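Open Afternoon

The letter from Clelera invited residents to come and meet their new neighbour, by which it meant a robot. It promised light refreshments. I am a resident, and I had read the words "light refreshments" twice, so at two o'clock I put on my good coat and walked down to the old bus depot with my sister and her dog. The dog was turned away at the door. My sister went home with it, saying she would expect a full report.

There were perhaps a dozen of us. We were each given a sticker and asked to write our name and one thing we were excited about. I wrote my name. The woman ahead of me had put "parking", and wore it all afternoon with great dignity.

A young man in very clean trainers welcomed us on behalf of Clelera, and also on behalf of Jotoner, who had paid for the floor. He told us the project was called Drumov. Somebody asked what Drumov stood for, and he said it stood for a different way of thinking about the home. The man from the bowls club wrote this down.

Drumov, we learned, had practised with cups 2478 times since May. I tried to work out how many cups I had picked up in my own life and felt, for the first time in years, that I had a head start. The young man said the hard part was the letting go. Several of us nodded. We were of an age to agree with that about most things.

Then he asked for quiet, as though a vicar had come in, and the arm went down to the cup.

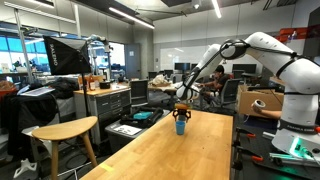 "What does it do if the cup has tea in it?" said the woman with the parking sticker.

"We haven't tried it with tea," said the young man.

It was the best thing anyone had said so far, and he seemed to know it, for he went a little pink and began talking about weight. A full cup was a different matter from an empty one. A full cup had opinions. They were working up to water, he said, and after water they would see. Jotoner had views about water and the floor.

"I could lend you a saucer," she said.

He thanked her and said he would raise it with the team.

After that we were allowed to ask anything we liked. The man from the bowls club asked whether it could be taught to bowl. A boy asked whether it got bored, and was told it had no feelings either way, and he looked at the arm with real pity. I asked how much one would cost, and was given a leaflet that did not say.

The refreshments were in the corridor. They came from Kushwaha's on the high street, which I was glad to see, and they were light only in the sense that there were 5 plates of them between 400 paper napkins. There was an urn. It had a tap that stuck, and a queue formed behind it, and in the end the young man came out in his clean trainers and poured for all of us himself. He was good at it. He filled each cup nearly to the top and handed it over with the handle turned the right way, chatting all the while about sensors, and he didn't spill a drop.

My sister rang before I had got my coat on. She wanted to know if it had been frightening.

I told her there had been samosas.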